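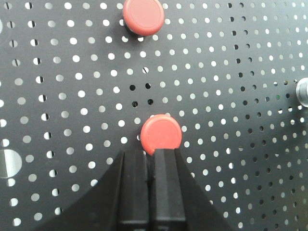

# Perforated steel facing over mineral wool: open area vs. low-frequency absorption

**flirnitz_audio** · 20 May 2025

I'm treating a small voice room. The worst problem is a buildup at 116 Hz, the second mode across the width of the room (a bit under three meters). Above that it's ordinary flutter between the long walls.

The plan is 100 mm of mineral wool in a timber frame, fixed directly to the wall and faced with black perforated steel. The supplier, Benbridge, stocks one sheet I can afford, with 41 percent open area. Fabric isn't an option because people lean on that wall.

Questions:

1. Does the steel cost me anything in the mids?
2. Does it help at the bottom end? I've read that perforated panels act as tuned absorbers.
3. Is a scrim needed behind the holes?

---

**tapped_delay**

1. Not at that open area. The sheet is close to transparent through 1,000 Hz and well past it. You may see a small loss at the very top, which won't hurt a voice room.
2. No. A tuned perforated absorber needs a low open area, usually single digits, so that the air in the holes has enough mass to resonate against the cavity. Yours is a grille.
3. Yes. Black glass tissue, glued to the wool, not to the steel.

---

**Wyn Nicholas**

Disagree in part on 2. The facing does add some mass reactance even at high open areas. I measured a bare frame and a faced frame in January and the absorption peak moved down with the steel on.

---

**tapped_delay**

By how much? Mounted how? If the frame was leaning in a corner for one test and flat for the other, the shift is placement.

---

**Wyn Nicholas**

Same wall, same position, screws in both times. It moved less than a third of an octave. I'm not claiming it reaches 116 Hz, only that "it's a grille" is an approximation.

---

**flirnitz_audio**

Fine, so I treat it as a grille. Then what do I do about 116 Hz? I could swap the sheet for something with far fewer holes, but the only one I can find is punched for lighting displays and costs double.
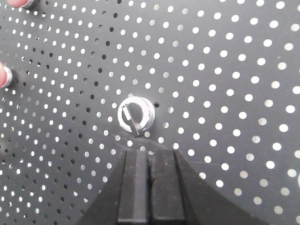 *Perforated board at an oblique angle, lit from behind.*

Also, is there any rule for judging open area by eye? Zalewska has offcuts with no data sheet.

---

**tapped_delay**

Measure it. For round holes on a square grid, the open fraction is 0.785 times the hole diameter squared, divided by the pitch squared. For staggered holes, use 0.907. Calipers across one hole, then a ruler along ten pitches and divide. Two minutes' work.

Don't go by eye. Most people guess too high on a black sheet with light behind it.

---

**Pastix**

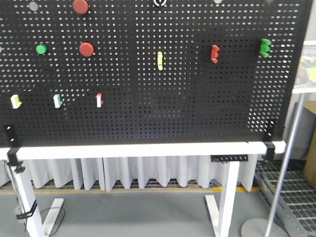
Open area is a property of the punching and doesn't change with where you stand, but the view through the holes does. Sheet thickness matters here: off axis, the wall of each hole hides part of what is behind it. The lighting matters as well. On the pegboard with the round red and green knobs, the holes toward the upper right look brighter and more open, and the lower center looks darker. I would expect one punching pattern all the way across, so anyone comparing by brightness could pick two different numbers from a single panel. Calipers, as already said.

On the 116 Hz question, leave an air gap. The same wool spaced off the wall by its own thickness will do more down there than any change of facing. Particle velocity is near zero at the wall, so the part of the wool touching it does very little at that wavelength.

---

**flirnitz_audio**

The gap takes the total to double the depth on each side. I'd lose the door swing on the left. Could I space one wall only and leave the other tight?

Separately, I want to hang headphones and cable loops on the steel. Does loading the panel matter? I had in mind a few pegs spread out over the sheet.

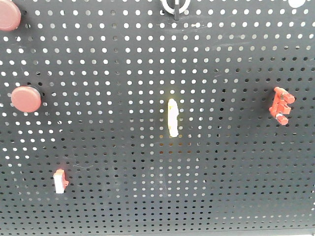 **Krystyna Michalski:** One wall is fine for the mode. Both surfaces see the same standing wave, so damping at either end takes energy out of it. You won't get the full benefit of treating both, but you keep the door. Put the deep one opposite the door and leave the shallow one to deal with flutter.

Pegs do nothing measurable to absorption unless you cover a large share of the holes. Rattle is the bigger issue. Thin sheet over a wide frame will buzz on male voices if anything metal hangs loose on it. Add a cross member at mid-height, with felt tape between it and the steel.

---

**tapped_delay**

Agree on the felt. I'd still build a separate resonator for 116 Hz in the corner and stop asking the wool to do it.

---

**Wyn Nicholas**

A corner resonator that misses by a few hertz does nothing. The gap is broadband and forgiving. Build the gap, measure, then decide.

---

**flirnitz_audio**

Going with the gap on the far wall, tissue on the wool, and a felted cross member. Sheet thickness is the open item. Benbridge lists 1 mm and 1.5 mm in the same punching. Unless someone objects I'll order the thicker one.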